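Progress report to the Tully Fund, second period
Prepared by Bushra Ghauri, Wistness

Dear Fergal and everyone at the Fund,

First of all, thank you for being so patient with us over the summer! I know the last report was mostly plans and good intentions, and I'm very happy to say that this one has some news in it.

As you'll remember, your grant pays our costs for the Flekumberg hearing campaign, and the agency side (writing, design, media planning) is given free by our staff. We launched in August with the line "Say that again?", which Achilleas Sfakianakis wrote on the bus and which beat every other idea we had. The radio spot went out on local stations, and the posters went up in libraries, pharmacies and the bus station. 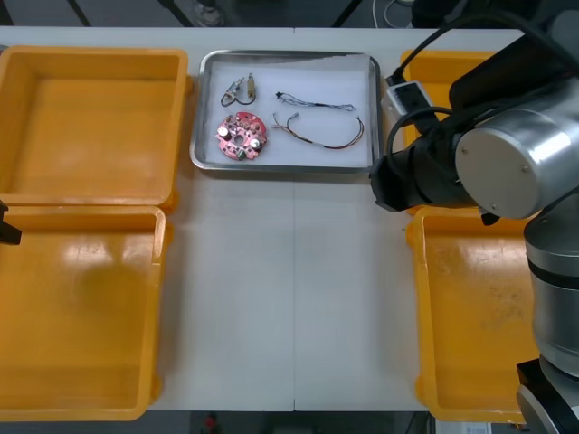 The posters have done better than we dared to hope. We printed 200 of them, and by the end of the month the clinic was asking if we had any left over (we didn't, so a second printing is in the budget request below). Gráinne Foley at the clinic tells us that 31 people booked a free hearing check and mentioned the poster when they called. The campaign page had 2,807 visits in its first month, most of them from phones, and the page people stayed on longest was the one with tips for family members. We hadn't expected that, and it has changed our thinking for the fall.

The radio spot is a slower story. We recorded it twice, as the first version was too fast for the very people we wanted to reach, and that cost us two weeks and a little goodwill at the studio. Skedance has kindly let us have the extra studio time at the old rate, so we are still inside the original amount.

What comes next is a set of short letters from people in town who put off getting their hearing checked, read aloud by their sons, daughters and neighbors. We have 43 letters in hand already and will choose six for air.

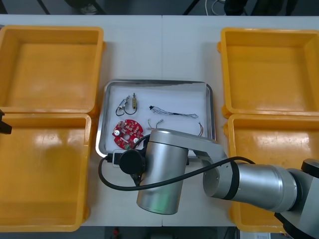
Ánh Lã read the first batch and wrote back that we should stop editing them so much, that the clumsy sentences were the ones that made her want to call her father, and that six was too few. I've come around to her view on the editing. On the number, we would need one more recording day, and I'd be glad to talk that through with you before we book anything.

Our request for the next period is the poster reprint and that possible extra day. The cost sheet is attached, with receipts behind it.

With warm thanks from all of us,
Bushra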